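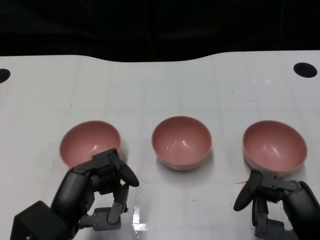 Drei rosafarbene Schalen in einer Reihe auf weißem Tisch

Schalen stapeln und verstauen: Tipps für den Küchenschrank

Von Aliki Tsakiris, 24. November

Schalen brauchen im Schrank mehr Platz als Teller. Sie sind hoch, sie lassen sich schlecht greifen, und sobald verschiedene Formen durcheinanderstehen, wird aus dem Stapel ein Turm. Mit etwas Ordnung passt in die meisten Fächer deutlich mehr hinein, und beim Herausnehmen schlägt weniger Glasur ab.

Erst ausräumen, dann sortieren

Alle Schalen aus dem Schrank nehmen und auf den Tisch stellen, mit der Öffnung nach oben. Gleiche Form zu gleicher Form, auch wenn die Farben nicht zusammenpassen. Stücke aus derselben Serie nebeneinander aufreihen und etwas Abstand lassen, damit man jede mit beiden Händen fassen kann. Kleine Größenunterschiede sieht man in der Reihe besser als im Stapel.

Den Rand jeder Schale einmal mit dem Finger abfahren. Abgeplatzte Stellen spürt man früher, als man sie sieht. Was eine scharfe Kante hat, kommt nicht zurück zum Essgeschirr. Eine solche Schale taugt noch als Untersetzer für einen Blumentopf, wenn der Rand dabei nicht nach innen zum Topf scheuert.

Was seit dem letzten Winter nicht benutzt wurde, kommt in einen Karton und in den Keller. Wenn im Dezember Gäste da sind und niemand danach fragt, kann der Karton weg.

Den Schrank ausmessen

Bevor etwas zurückwandert, die Höhe des Fachs messen. In unserem Schrank von Nevstead sind die Böden verstellbar, das mittlere Fach war aber jahrelang viel zu hoch eingestellt. Zwei Löcher tiefer gesetzt, reicht es immer noch für einen Stapel Müslischalen, und darüber ist ein Platz für flache Platten entstanden. Bodenträger beim Umsetzen auf beiden Seiten kontrollieren. Ein Boden, der an einer Ecke nur aufliegt, kippt unter Geschirr irgendwann.

Schwere Schalen gehören nach unten oder auf Hüfthöhe. Über Kopf stehen bei uns nur leichte Sachen, und die einzeln. Die Schranktiefe wird gern überschätzt: Was hinten steht, wird nur benutzt, wenn vorne etwas Niedriges davorsteht.

Fächer auswischen

Ein feuchtes Tuch mit einem Tropfen Spülmittel genügt. Danach trocken nachreiben und die Türen eine Weile offen lassen. Matten aus Schaumstoff sehen ordentlich aus, halten aber Krümel fest und müssen regelmäßig heraus. Wir nehmen eine glatte Einlage von Kuritz, die sich mit der Schere zuschneiden lässt. Beim Zuschneiden lieber zu knapp als zu groß, sonst wirft sie an der Rückwand Wellen und die Stapel stehen schief.

Helle Tischplatten nach dem Sortieren gleich mit abwischen. Dunkler Abrieb von unglasierten Standringen geht mit etwas Natron auf einem feuchten Lappen weg. Auf Hochglanz vorher an einer unauffälligen Stelle probieren.

Flecken und graue Striche in den Schalen

Graue Striche auf der Innenseite sind oft keine Kratzer, es ist Metallabrieb vom Löffel. Ein Brei aus Zitronensäure und Wasser, kurz mit einem weichen Schwamm verrieben, holt das meiste heraus. Anschließend gut abspülen. Teeränder verschwinden über Nacht mit Natron und warmem Wasser. Scheuermilch ist bei glänzenden Glasuren keine gute Idee, der Glanz kommt nicht wieder.

Bei Schalen ohne Spülmaschinenzeichen spülen wir von Hand. Das alte Set von Papadakis hat in der Maschine an den Rändern Farbe verloren, die neueren Schalen von Vuvell vertragen sie bisher.
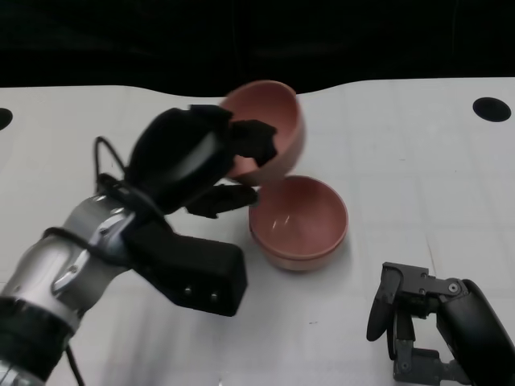

Lesezeit: 2 Minuten

Richtig stapeln

Die untere Schale steht aufrecht, die nächste wird von oben hineingesetzt. Das klingt selbstverständlich, beim schnellen Einräumen wird aber meistens geschoben, und dann kratzt der Standring über die Innenseite. Die obere Schale am Rand greifen, die Finger der anderen Hand darunter, über der unteren gerade richten und absenken. Schräg hineingesetzte Schalen verkeilen sich leicht, vor allem wenn beide gleich groß sind.

Bei rauen Standringen eine Zwischenlage einlegen. Geeignet sind Filzscheiben, Kaffeefilter oder zugeschnittene Stücke von einem alten Geschirrtuch. Küchenpapier geht auch, reißt aber nach ein paar Wochen durch. Wellpappe nehmen wir nicht mehr, sie staubt.

Wie hoch der Stapel werden darf, hängt von der Form ab. Vor dem Loslassen leicht an der obersten Schale rütteln. Wandert der Stapel mit, steht er gut. Kippelt nur die oberste, ist sie für diese Reihe zu breit oder zu steil und gehört woanders hin. Nach oben sollte so viel Luft bleiben, dass die Hand mit einer Schale darin durchpasst. Sonst zieht man den ganzen Stapel nach vorn und hat die unterste am Schrankrand stehen.

Wenn zwei Schalen festsitzen

Nicht hebeln, schon gar nicht mit dem Messer. Die untere Schale in warmes Wasser stellen, in die obere kaltes Wasser füllen und etwas warten. Kein kochendes Wasser und kein Eis verwenden, der Temperatursprung kann das Material reißen lassen. Danach mit leichtem Drehen lösen. Hilft das nicht, ein paar Tropfen Speiseöl in den Spalt laufen lassen und die Schalen über Nacht stehen lassen.

Festsitzen kommt fast immer vom feuchten Wegräumen. Auch wenn die Maschine schon getrocknet hat, steht im Standring oft noch eine Pfütze. Die Schalen nach dem Ausräumen kurz umdrehen und den Boden abwischen.

Für den Umzug verpacken

Im Umzugskarton gelten andere Regeln als im Schrank. Jede Schale einzeln in Packpapier wickeln, dann ineinandersetzen und den kleinen Stapel noch einmal als Ganzes einschlagen. Schalen nicht flach legen, hochkant auf den Rand gestellt überstehen sie Stöße besser. Der Kartonboden bekommt eine dicke Lage geknülltes Papier, die Hohlräume an den Seiten auch. Wenn beim vorsichtigen Schütteln nichts klappert, kann der Deckel zu.

Zeitungspapier färbt auf matten Glasuren ab. Wer nichts anderes hat, legt eine Lage Seidenpapier dazwischen oder spült am Zielort alles einmal durch.

Ergänzung von Suleiman Chukwu

Bei tiefen Auszügen helfen Steckstäbe im Boden. Wir haben sie für einen Auszug mit 74 Zentimetern Innenbreite gekauft, acht Stäbe reichen dort für alle Stapel. Die Stäbe dicht an die Schalen setzen und den Auszug danach ein paarmal zügig öffnen und schließen. Rutscht noch etwas, den nächsten Stab ein Loch weiter nach innen stecken.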